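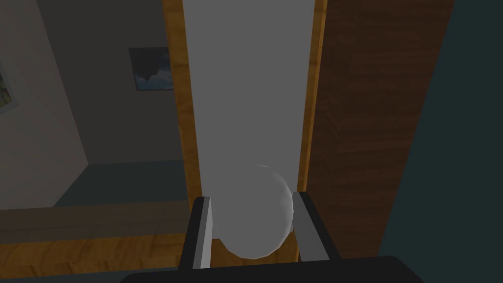

A white ball against a pale grey panel with a wood surround.

Indoor bowls moves to Buvcombe hall

The short mat bowls evenings are leaving the Fleltness reading room and will be held at Buvcombe village hall from the start of the autumn season. The reading room floor is being taken up and relaid, and the work is expected to run until March. Members voted for the move at the meeting on 8/8/18, by 44 votes to 9.

Play will be on the same evening as before. The doors open at seven and the first ends are bowled at half past. We have the hall until ten, but the mats have to be rolled and put away in that time, so please expect to finish your last game by twenty to.

The Buvcombe hall is longer than the reading room and will take three mats side by side, where we have been used to two. This should mean less sitting out. Last winter some pairs waited most of an hour for a game and a few people stopped coming as a result. If you were one of them, you would be very welcome back.

The hall floor is sprung and was resealed in the spring. Flat-soled shoes only, please, and change into them in the lobby. Outdoor shoes have left grit on the mats in the past and it is very hard to get out of the pile. There are benches in the lobby and a rack underneath them.

The charge for the evening goes up by 60p to cover the higher rent. Tea and biscuits are still included. Annual membership stays as it was, and anyone who has already paid for the season need only pay the difference on the night. Juniors play free until Christmas.

We have bought a third mat second-hand from the club at Movby, who have gone over to playing outdoors only. It came with two fenders and a set of 13 bowls, which is an odd number to end up with, and if anybody has a size two that does not belong to them we would like to hear about it. The mat has a slight ridge near one end. It has been laid flat in the loft over the summer and the ridge is going down, but it will be kept for practice and friendly games until it has gone altogether. League games will be on the two old mats.

Getting there: the hall is on the left as you come into Buvcombe from the Fleltness side, just past the chapel. The car park is shared with the surgery and is free after six. The lane behind the hall must be kept clear for the farm. There is a bus out from Fleltness at ten to seven but nothing back after nine, so we are making up a list of lifts. Put your name on the sheet in the post office window if you need one, or if you have a spare seat – two drivers so far, and we could do with more.

New players do not need to own anything. Bowls can be borrowed on the night in most sizes, and the first two evenings of the season will start with half an hour for beginners on the new mat.

The fixture list is still being settled with the other clubs. It will go up on the hall noticeboard when it is ready, and copies will be left at the post office.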